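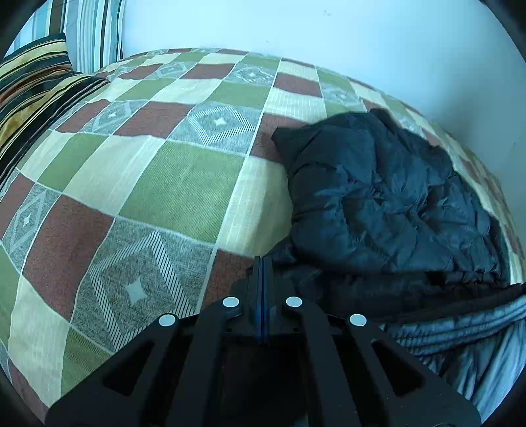
Posted by florwood_upstairs
Home Network Help > Slow or dropping Wi-Fi
Status: Solved

Okay, so this is my running log for the bedroom Wi-Fi problem. I promised I'd write it up properly if I ever got to the bottom of it, and I think I finally have!

Setup: Lahlou router downstairs in the hall closet, Manaslow extender upstairs in the bedroom, 100 Mbps plan from Praltstead. Downstairs I get 91 on a wired laptop, so I've got no complaints about the line itself. Upstairs, sitting on the bed with the patchwork bedspread, I was getting 2. Two! Pages would half load, video calls froze on my least flattering face, and every evening the connection dropped completely for a minute or so.

What I tried first: restarted everything (router, extender, laptop, phone). It was better until bedtime and then right back to crawling. Next I updated the firmware on the router. The extender said it was already current, which I believed, and that was a mistake, but I'll get to that.

Then somebody on here told me to change the channel. I'd had it on automatic, and the scanner app showed half the street piled onto the same one as me. I moved the 2.4 GHz band to channel 1 and left 5 GHz alone. The evening drops stopped that same night, so thank you, whoever you were! Speed still awful though.

Sunday I got stubborn and carried the extender from outlet to outlet with the laptop under my arm. Behind the dresser: terrible. By the window: no better. Out on the landing at the top of the stairs, in the outlet I normally use for the vacuum: 80. I ran it again and got 80 again. It had been sitting so far from the router that it was just repeating a lousy signal (the lights were green the whole time, which I think is rude).

About that firmware: the app only checks for updates if you open the extender's own page and tap the little gear. There was one waiting. I installed it, had to pair the thing with the router all over again, and it's been steady all week.

Still open: my phone clings to the downstairs network when I come up, and I have to toggle Wi-Fi off and on. Both networks have the same name and password. If anyone with this extender has fixed that, please reply below and I'll try it tonight.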